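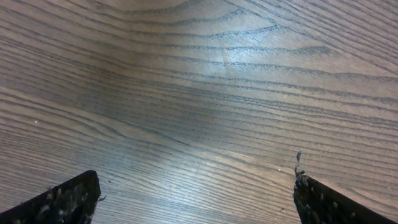
### 4.2 What people notice in a wooden tabletop

We had gone into the Clirnudholm interviews expecting to hear mostly about size and height, and of course we did hear a good deal about both. But a table, as one retired baker put it to us, is something you look down at for most of your life, and people had a great deal to say about what they saw when they did. Grain came up in 795 of the 1,008 written responses, often in the very first line, and sometimes at a length we had not left room for on the form (several people carried on down the margin, which we were delighted by and then had to transcribe).

The words they chose were seldom a woodworker's words. Respondents spoke of rivers, hills, combed hair and plowed fields. We kept these terms as they were given and sorted them only afterward, into "running" grain, where the lines keep close company and hold one direction, and "rolling" grain, where they bow and spread. A single tabletop can easily show both, and it was quite usual for one person to use both families of words in one answer. Figure 3 shows a brown wooden top with fine dark lines set close together; the lines fan apart as they cross the surface, and the tone turns cooler toward the right.
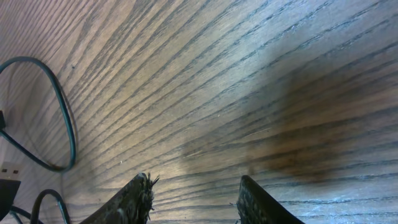 Does the direction of the grain change where people choose to sit? In the 21 household visits it made very little difference, and most people took the seat nearest the kitchen or the one they had always had, whichever way the lines ran.

**Figure 3.** Grain on a wooden tabletop, with a soft shadow across the right half.

Light mattered more than we had allowed for. A top that was called "honey" in one answer became "gray" or "a bit dusty" a few lines later, once the person had walked to the other side of the table. Our Plandell color cards, which had served us so well for painted chairs, were nearly useless on a finish with any sheen to it, and after the first few visits we gave up asking for one match and asked for two, the second from across the table. We would gladly have done this from the beginning. The paired answers are the ones reported in the Nedstead appendix, and they make for much better reading than the single ones, being full of second thoughts.

Shine itself divided people. Those who liked it talked about evenings and lamps, and those who didn't talked about crumbs, fingerprints and having to squint over a newspaper at breakfast.
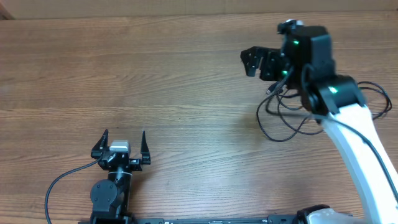

Johanna Gasser, reading an early draft of this section, objected that we had made too much of glare and too little of touch, and that in her own kitchen she would know the table in the dark by its pores alone. We think this is a fair complaint. The form had 300 characters set aside for color and none for texture, and the few remarks we do have on how a top feels under the hand were offered without our asking. They are taken up again in Section 5, together with the Maes notes on waxing.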